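# Parstead oil for old tables: my review after one winter

I bought the Parstead table oil in the shop in Renley, because the man's shelf had only this one and a very expensive one. The can is small but heavy, and it cost me 16 dollars. I have a work table which I got second-hand, and its top was dry like bread. Before, I always used the Woren wax, so I will compare with it.

First, the smell. It is strong on the first evening and weaker on the next one. I kept the window open and slept in the other room. With the Woren wax I never had to do this, so if you live in one room, please think about it.

The instructions are printed in very small letters. They say to put a thin coat, wait, and wipe away what the wood did not drink. I put too much the first time — my mistake — and the top stayed sticky until Monday. The second coat I made with an old cotton shirt, only a little oil on it, and this went much better.
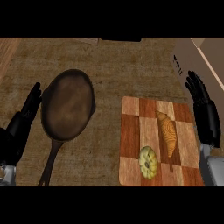

*414 words · 2 min read*

What I like most is how the oil treats uneven color. A wax sits on the top and makes everything shine the same. The oil goes inside, and the dark places stay dark and the light places stay light. Some people want a table that looks new. I don't want this. My table has had a life before me and I am happy to see it.

Water is a different story. I left a wet glass for one evening and in the morning there was a pale ring. It went away after I rubbed it with more oil, but I had to work on it for some time. Hot cups I did not try, the can warns against it. The Ngata hard oil is said to be better for kitchens, but I have not used it and cannot compare.

One can was enough for two coats on my table and one coat on a small shelf. After this there was still roughly a finger of oil at the bottom, and it became thick by July. The lid does not close well once it has been bent with a screwdriver. I would pour the rest into a glass jar with a good lid.

Also, please be careful with the used cloths. Oily cloths can heat up by themselves and start a fire. I spread mine flat outside until they were stiff, and then I threw them away. The can says this too, but on the back, below the address of the company, where I found it only after the second coat.

I give it four points from 5. One point I take away for the lid and for the small letters. For a desk or a hobby table I would buy it again — for a dining table with children, I would look at the hard oil first.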